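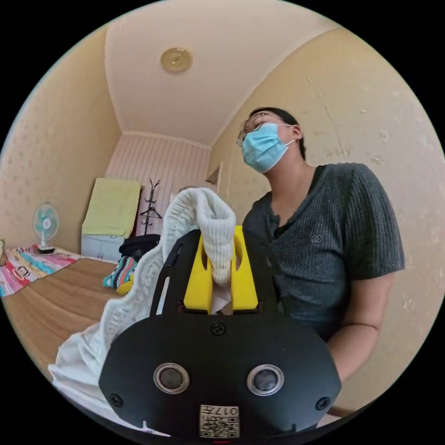
Folding by hand, so a robot won't have to ask

Wenjie Lei has been sending me notes on the Jarkar home trials since February, and I have been sending back questions she is too polite to call rude. The idea is simple enough to say in a sentence. Instead of programming a robot to handle laundry, you give a person a gripper to hold, with a camera on it, and let them do housework in ordinary homes. The recordings go off to Plidedier, where a model is trained on them, and later an arm with the same sort of fingers tries to do what the person did.

I like parts of this. Bedrooms are a better test than a lab bench with gray carpet and one folded towel on it. Real rooms have mats and blankets and a fan standing on the bed, and bags left where people leave bags. If a machine is ever going to work in a house it had better have met one.

What I doubt is how much of the skill gets through. Pick up a knitted top with your bare hand and you feel the ribbing stretch before you see it. You know from the weight whether you have one layer or two. Pinch the same cloth between two yellow fingers and most of that is gone. The person makes up for it with everything else they have: they lean, they look up, they shake the cloth and watch where the hem falls. The camera rides on the gripper, so it gets the cloth and whatever happens to be behind it. What the person was looking at when they decided to let go is not written down anywhere.

I put this to Emilian Iordache at Plidedier. His answer was that the model doesn't need to know why, only what the hand did next. Maybe so. I have watched my nephew learn to tie shoes that way and the knots were terrible for a year.

The numbers I was given are these. 112 recordings of white and light-colored garments, 40 of them thrown out before training. I asked what was wrong with the 40. Some had tracking that drifted. In others the demonstrator used their free hand to help, which anybody would do, and which a robot with one arm can't copy. So the most natural folding in the set is the folding that got deleted. Luminița Buzatu, who trains the demonstrators, told me she now asks people to keep the other arm down at their side. She says they get used to it in two sessions. I believe her, but at that point they are learning to work like the robot, and I'd like someone at Jarkar to say so in the write-up.

The same goes for remote control, by the way. Relu Mihăilă still prefers it, because the operator drives the real arm and finds out at once what it can't reach. It is slow and it makes people cross. I tried it on a pillowcase and gave up. The hand-held way is far quicker, and I suspect that is most of the reason it is winning.

Wenjie expects the first arm tests on knitwear after the winter break. I've asked to see the failures along with the good runs, uncut and at normal speed. She has said yes to the first part.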